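Home and Garden > Floors and Tiling
Sealing marble floor tiles, dull patches after mopping
Viewed 1574 times

lotley_liz
We bought a unit in Lotley in September and most of the floor is pale marble tile. I have never had stone floors before. The previous owners left half a bottle of Renura sealer in the laundry cupboard and a note saying the floor was "done regularly", with no dates.

I have been mopping with warm water and a splash of white vinegar, as I did on the ceramic tiles at our old place. There are now dull patches you can see when the light comes in low late in the afternoon. They feel slightly rough under bare feet. They don't go away when the floor is dry and they don't come up with a cloth. The kitchen is the worst of it. The small room at the back gets mopped less and has kept most of its shine.

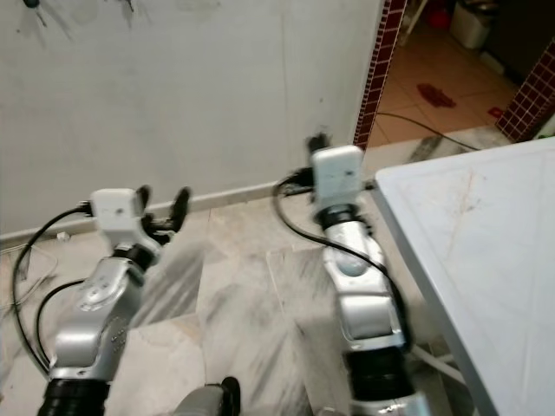

Will putting another coat of sealer on get rid of the dull patches?

Valtteri Kokkonen
Sealer won't fix those. What you are describing is etching. Vinegar is an acid and marble is mostly calcium carbonate, so the acid eats a thin layer off the polish. Sealer soaks into the stone and slows down staining from oil, coffee and so on. It does nothing about acid, and it will not put a shine back on a spot that has lost it.

Stop the vinegar first. Lemon, bathroom sprays and most descalers are the same problem. Use a pH neutral stone cleaner and a damp mop, wrung out well, and dry the floor with a towel or a flat microfibre pad if you have the patience. I use the Sjöberg one but any of them will do if the label says neutral and suitable for marble.

For the patches you have, light etching can be worked out with a marble polishing powder. You make a slurry with water and buff it with a felt pad, a small area at a time. Do a tile behind a door or under the fridge before you go near the middle of the room. If the patches are deep enough to catch a fingernail, the powder won't be enough and you want someone with a honing machine.

Check whether the floor is polished or honed before you buy anything. Polishing powder on a honed floor will leave you with shiny spots, which look worse than what you started with.

dazza_h
just use dish soap, been doing mine for years no dramas

Valtteri Kokkonen
A few drops in a bucket won't hurt marble, but it leaves a film if you don't rinse, and after a while the film looks like dullness as well. Rinse with clean water if you go that way.

lotley_liz
Thank you both. The floor is polished, I asked at the tile shop and took in a spare from the garage. Vinegar has gone back in the pantry.

I did the water test as well, as it says on the back of the Renura bottle. You put a spoonful of water down and leave it for 20 minutes, then wipe it up and see if the stone has gone darker. In the kitchen it went darker in two places near the sink. In the hall it didn't. I still have the back room to do.

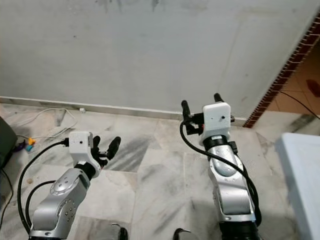 I got a quote from Lallar Stone Care for honing and polishing the kitchen and hall and sealing the lot, and it came to $813. The bloke said I could try the powder first on the light marks and he wouldn't be offended. A tub of powder is $40, so I will start with that and ring him if it doesn't work. My other worry is the grout, which has gone a yellowish colour in the kitchen. I don't want to scrub it with anything that will run onto the tiles.

MerriBee
I have marble in two bathrooms and had the same trouble with grout. Alkaline cleaner made for stone and grout, a soft nylon brush, and keep a bucket of clean water next to you. Do a metre or so, rinse, mop up, move on. Don't use bleach straight, and don't use the tile shop's grout haze remover because that one is usually acid.

Order matters here. Clean the grout, then do your polishing, then let the floor dry out for at least a day, then seal. If you seal first you lock the yellow in.

With the leftover Renura, look for a batch date on the bottom of the bottle. If it has separated and won't shake back together, or it smells off, buy a new one. Wipe the excess off before it dries on the surface. I left mine on while I took a phone call and spent the whole next morning getting the smears off with more sealer and a white pad.

Felt pads on the chair legs, and a mat inside the back door for grit.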